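Varkia Sewing Machine List
Home Archive Threads Search Log in

Re: Where do you all keep your small bits?

Hello all,

Back from a week at my sister's in Kustgate and I find you've been talking about storage without me, which is cruel as it's my favourite subject after treadle belts! I've been mending old sewing machines for 18 years now and I still lose a tension spring about once a month. So I've got views. For trays and compartments I'm all in favour, as long as you can see into them.
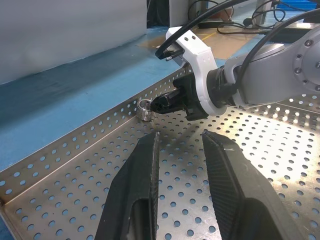
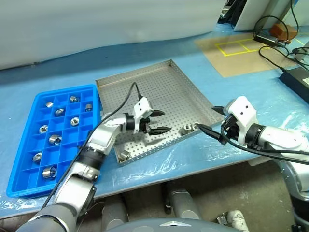
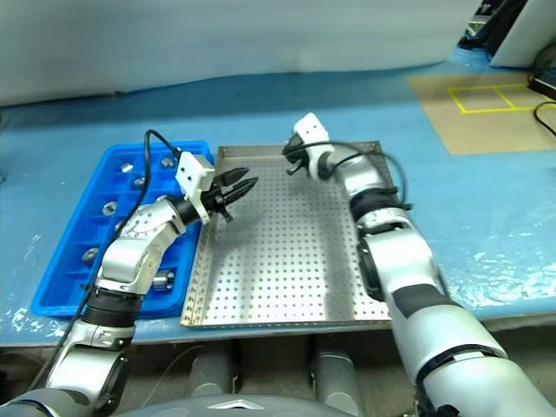
Leonie Kohlhase wrote on 18 July 2020:

> I have three machines in pieces on the dining table and the screws
> are in egg cups. My husband would like the egg cups back. Do you
> sort by machine or by kind of part? If I put all the screws together
> I'm sure I'll never find the right one again, but if I keep a box
> for each machine I'll run out of boxes before I run out of machines.
> Also, does anyone wash the parts before they go away, or only
> when they go back in?

Leonie, by machine, always by machine, until it's sewing again! I learnt this on an old Bakalis hand crank, my number 133 in the notebook (yes, there's a notebook). I put its screws in with everyone else's because they looked the same. They weren't the same. The thread was a hair finer and I'd forced one into the needle plate before I noticed, and that was a whole wet Sunday gone getting it out.

Once a machine is finished, whatever's left over goes into the general stock, and that I do sort by kind. Needle clamps with needle clamps, presser feet with presser feet, and a tin for things I can't name. The tin is the fullest.

As for washing, I do it before. Old oil goes like toffee and if you leave it another year it only gets worse. I soak mine overnight in Gikivel and give them a go with a toothbrush, then I let everything drain properly and dry on an old towel near the boiler (not ON the boiler, ask me about the plastic bobbins). A tiny drop of oil on anything steel before it's put away. Leave painted parts out of the soak, and anything with a decal you care about, and do the screws separately from the big stuff or they hide underneath.

Labels: pencil on luggage tags. Felt pen comes off with oil, and I once had a whole drawer of blank tags and no idea at all. I write the notebook number, where the part came from, and which way round it goes if that isn't obvious. A little drawing helps too, even a bad one.

About the egg cups, they're really quite good for one evening's work. I'd give him back two and see if he stops asking.

Does anybody have a spare slide plate for the Bakalis, by the way? Mine is bent and I'm tired of looking at it. Happy to swap for feet.

Off to put the kettle on

Comments

Leonie Kohlhase: Thank you, that settles it. Bought luggage tags this morning. He's had one egg cup so far.

treadlefan: Muffin tins! One hole per step as you take it apart, then work backwards.

Oldbobbin: I've a slide plate that might fit, will measure it tonight and write to you off list.

Previous in thread Next in thread Reply Top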